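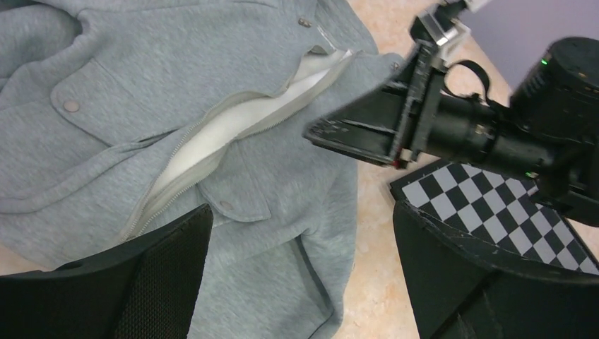 One of last term's group wrote to me that she'd always figured fleece was sheared off something, and could I please start there this time. So okay, we start there!

Week 4 – Knits With a Fuzzy Side

Fleece is a knit. You knit loops on a big circular machine, then run the cloth past wire brushes that pull the loops up into fuzz (napping), then trim the fuzz level (shearing – yes, same word, no sheep). Most of it is polyester.

I spent a July at the Kustham mill and the noise of the napping room is still with me. They ran 342 yards to a batch and my job was mostly sweeping lint.

Weights you'll meet in lab: the thin stuff is 149 grams per square meter, and the heavy Norden sample is around double that. Rub both before you look at the tags and write down your guess.

Pilling: short fibers work loose and tangle. We'll put swatches on the rub tester for 1,450 turns, so bring something to read. Chapter on finishing starts on page 51, skip the dye charts for now.

Home | Syllabus | Week 3 | Week 5 | Lab Sheets

Comments

Is the Brouwer swatch book okay instead of the new one?

Yes, same swatches, different order.

My week 3 sheet has no page 2??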